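I pulled the intake off my wagon again on Sunday, and this time it's staying off.

Regular readers (hi, both of you) will remember that in February I bought the Memum cold air kit. Red silicone elbow, big cone filter, a heat shield with the logo cut into it. The box promised "up to 13 hp." I have come to distrust the words "up to" more than any other two words in the car parts business. Zero is included in "up to 13."

I knew that when I ordered it. I ordered it anyway, because the stock airbox had a cracked clip and I'd talked myself into believing a new clip and a new intake were pretty much the same job.

## What the dyno said

Before I put the kit on, I paid for three pulls at Calvo, the shop out past the feed store. Edgardo Mangubat runs the rollers there and he doesn't sell intakes, so I trust him a little more than I trust the forum. Then I went back with the kit installed and did three more. Same tank of gas brand, same tires, same gear, hood up both times.

The best pull with the kit beat the best stock pull by less than the gap between two of the stock pulls. That's it. I looked at the sheets for a long time hoping they'd change.

Edgardo's comment was that the fan in front of the car was doing more for me than the heat shield. He also pointed out that the shield doesn't touch the underside of the hood on one side, so hot air comes over the top whenever you're sitting at a light. He slid his whole hand through the gap to show me. The factory box, the ugly black one with the cracked clip, is sealed all the way around and breathes from behind the grille. It was already a cold air intake. Somebody at the factory got paid to figure that out.

## But the sound

Yes, okay, the sound. It's louder. There's a whoosh when you get on it and a little honk when you let off, and for the first week I drove with the windows down like a teenager. I'm convinced this is where most of the five-star reviews come from. The car makes more noise, so it feels faster, so you press harder, so it *is* faster, and you go home and write that it "really woke up the top end."

By week three the drone at highway speed was making me turn up podcasts. My wife asked if something was wrong with the car. I said no, it was an upgrade, and she looked at me for a bit.

## Going back to stock

A replacement clip for the airbox turned out to be a separate part after all. Umham had it in a drawer. I put 1018 miles on the kit in total, which I know because I write everything down in the glovebox notebook, and the filter was already gray on the engine side.

Taking it off was harder than putting it on. One of the clamps had chewed into the silicone, and the sensor housing needed two different screwdrivers and a word I won't type here. I lost a rubber grommet somewhere down by the subframe and spent the better part of lunchtime on my stomach with a flashlight. Then I gave up and went in for a sandwich.

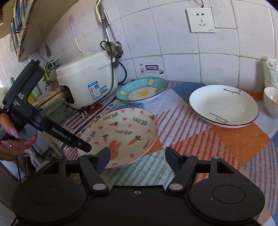 The grommet was on top of the battery when I came back out. I must have set it there myself.

Anyway, with the factory box back on, the car idles a touch smoother. Or I want it to, after all that. I'm trying to apply the same suspicion to my own opinions as I do to the ad copy, and I can't prove the idle thing either. I have no sheet for it.

A few people have emailed to say I bought the wrong kit and that the Clarkutness one is the one that works, because the tube is wider. Maybe so! Send me a before and after from the same rollers on the same day and I'll post it with an apology. So far what I've received is one phone video of a speedometer, filmed at night, and a link to the Clarkutness website. The graph on that page has no numbers up the left side.

If you want the Memum kit, it's for sale. It has all the hardware except one clamp, and I'll throw in the two stickers. I'm asking 100 and I won't tell you it adds power. Local pickup only, and please don't offer me a trade for a blow-off valve.

Next job is the rear brake pads, for which I have bought the plain ones.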